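Section 4: Positioning, filling and first use

This section applies to the Vomby countertop water boiler in all finishes. It should be read by the person responsible for the appliance before it is connected to the mains supply. Details of fixed plumbing are given in Section 7.

4.1 Choosing a position

1. Place the boiler on a level surface that can bear its full weight when filled. Do not place it on a trolley, a folding table or a shelf with a glass top.
2. Leave a gap of 60 mm between the rear panel and the wall.
3. Keep the space above the lid clear. Steam leaves the vent during heating and may mark painted cupboards or loosen wallpaper.
4. Route the mains lead behind the appliance. The lead must not hang over the front of the worktop.

CAUTION: Do not stand the boiler on a tablecloth or loose mat. A cloth may be pulled, and the boiler with it.

Note: Where the boiler is used in a public room, a separate table should be provided for cups, so that people are not filling and drinking in the same spot.

4.2 Rinsing the tank

1. Check that the drain plug is fitted and finger-tight.
2. Lift the lid and fill the tank with cold drinking water to the lower mark.
3. Close the lid, place a bowl under the tap and run off all the water.
4. Repeat with fresh water. If the water is cloudy, rinse once more.

Do not use washing-up liquid inside the tank. Traces are difficult to remove and will affect the taste of the drinks.

4.3 First heating

1. Fill the tank to the upper mark.
2. Connect the plug and switch on at the wall. The amber lamp lights.
3. Turn the dial to position 2. Heating from cold may take up to 60 minutes.
4. When the green lamp lights, run off one full jug and pour it away.

WARNING: Water from the tap can scald. Keep children away from the boiler whenever either lamp is lit.

If neither lamp lights, switch off at the wall and check the fuse in the plug. If the fault remains, quote code 136 when contacting the Plumason service desk.

4.4 Descaling

The boiler should be descaled every 12 weeks in hard water areas. Use Narell descaling powder or another product marked as suitable for drinks equipment, and follow the instructions on the packet. The tank must be rinsed twice afterwards.

4.5 Serving hot drinks

1. Hold the cup by its handle, where it has one, and keep fingers clear of the tap.
2. Stop filling well below the rim. Allow extra room for milk.
3. Set hot cups on a coaster or other heatproof surface.
4. Wipe up spills at once, and replace any cloth that has become soaked.

Wooden coasters should be wiped with a damp cloth and dried flat. They should not be left to soak.
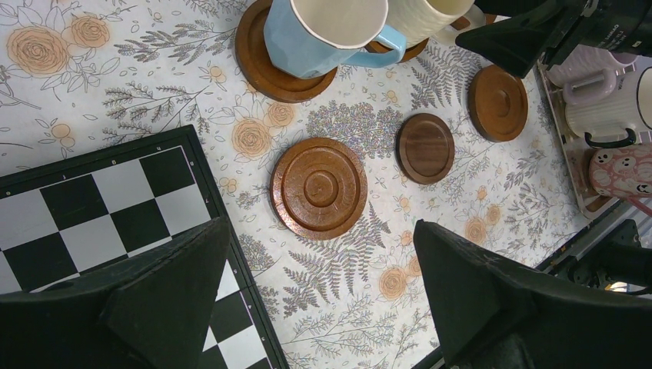
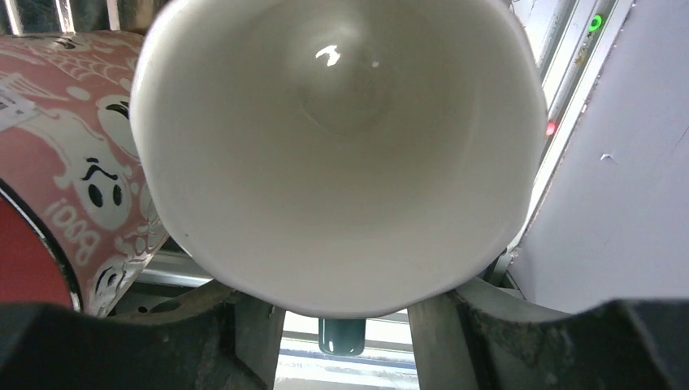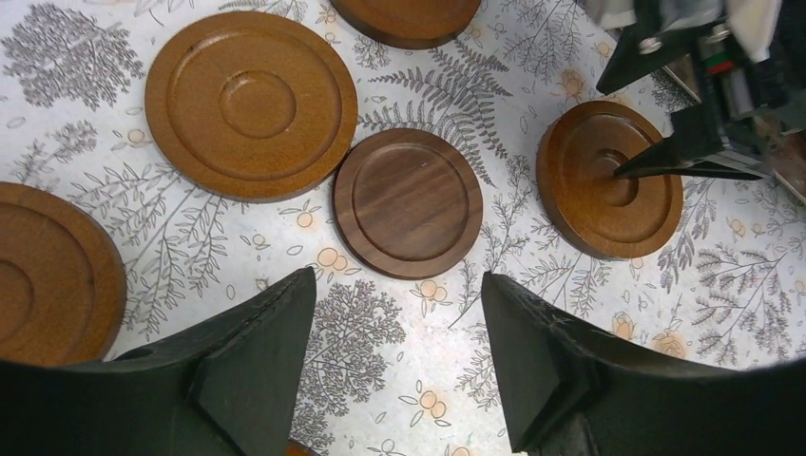 Fig. 4.5. First and third: wooden coasters on a patterned tablecloth. Second: white cup, viewed from above.

Section text approved by Mahmoud El Khatib, Technical Publications, October 13, 2023. Continue to Section 5, Daily Cleaning.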